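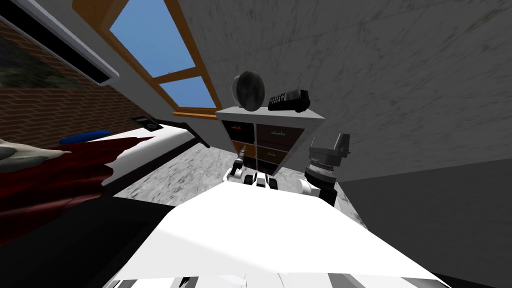 Storage cabinet in the middle of a room – does it need to be anchored somehow?

Posted in Home Storage and Furniture, December 4, 2024

I sew and do some paper crafts in our spare bedroom. I want to move my cabinet away from the wall so I can walk all the way around it and cut fabric on top. It is a white drawer unit with a flat top, 50 inches wide, and came with a strap that screws into a stud. The strap is no use if the cabinet is eight feet from the nearest wall.

The room has low-pile carpet over a wood subfloor. The drawers are full of thread, patterns and two sewing machines that I don't use much. We have a grandchild who visits, age three. My questions are whether it can tip without the strap, and whether there is a normal way of fastening a cabinet to the floor. I would like to avoid big holes in the carpet if I can.

The back panel is also thin unfinished board and I would like to cover it, but that is less urgent.

olwoodquilter

benchtop_61

Yes, it can tip. What pulls these over is several loaded drawers open at once on the same side, and a three-year-old will use open drawers as a ladder. Being away from the wall makes it worse because it can go backward too.

Kitchen islands have the same problem and the fix is old. You screw wood cleats to the floor and set the cabinet down over them, then screw through the base of the cabinet into the cleats. This is what I did with mine:

Mark where the cabinet will stand with painter's tape and live with it for a week before you do anything permanent.
Turn the cabinet over (drawers out) and measure the inside of the base.
Cut two lengths of 2x4 a quarter inch shorter than that.
Slit the carpet only under the cleats, fold it back and screw the cleats into the subfloor. Try to hit joists. Check what is under the floor first if you have pipes or radiant heat.
Lower the cabinet and put two screws through each side of the base.

The holes are all under the cabinet. If you move out, you glue the carpet flaps back down and can hardly find them.

This only works if the base is hollow. If yours stands on legs, use L brackets on the inside of the legs.

Put the sewing machines in the bottom drawers whatever you decide. I would also add child locks on every drawer. The magnetic kind don't show.

Durkik

I never anchored mine and it has been fine. Heavy stuff in the bottom and only open one drawer at a time.

pinsandpatterns

I would not go by the answer above with a small child in the house. One drawer at a time is fine for adults.

Another way is to put two units back to back and bolt them together through the sides of the frames. You get a footprint twice as deep, which is much harder to tip, and it hides both unfinished backs. I did this with two secondhand Zavero units and a single top across both. It is still not the same as fastening it to the floor, so I have brackets on the ends as well. The top took me most of a weekend in June, mainly sanding.

If you stay with one cabinet, cover the back with beadboard or pegboard cut to size. Pegboard is handy for rulers and scissors but hang the scissors high. Thin backs will not hold screws, so fasten it into the edges of the side panels and drill pilot holes first.

Also leave 36 inches clear on every side with drawers. I left less at first and kept hitting the ironing board.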